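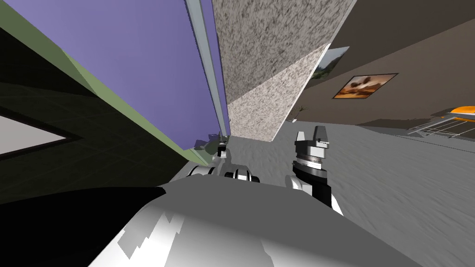

Tire Wear and Pit Stop Timing in a Student Kart Endurance Race

Last updated: Nov 22, 2025

1. Aim

Our team entered the Sokania endurance kart race in May and finished in the middle of the field. We wanted to know if we lost more time to worn tires or to our pit stops. The race was 100 laps, with two required stops.

2. Data

We used the lap times from the official timing sheet and left out the laps behind the safety kart. That gave us 2859 usable laps from all teams. Tire pressures came from our own notes, which have gaps in the second stint.

3. Method

Each lap was compared with the same kart's best lap in that stint. We then fitted a straight line to the losses. Fuel load was ignored, as the karts carry very little.

4. Results

Karts on Fekora tires slowed down evenly through a stint. Karts on Kivero tires held their pace longer and then dropped off quickly. Our second stop took 63 seconds, mostly because the left rear wheel nut was cross-threaded. Our pace on worn tires was close to that of the Suwannarat team, who finished well ahead of us and made both stops without trouble.

5. Limits

One race at one track is a small base. Track temperature was not recorded.

3 comments | 12 shares

Related reports
Brake Balance on a Rental Kart
Seat Position and Rear Grip
Reading a Timing Sheet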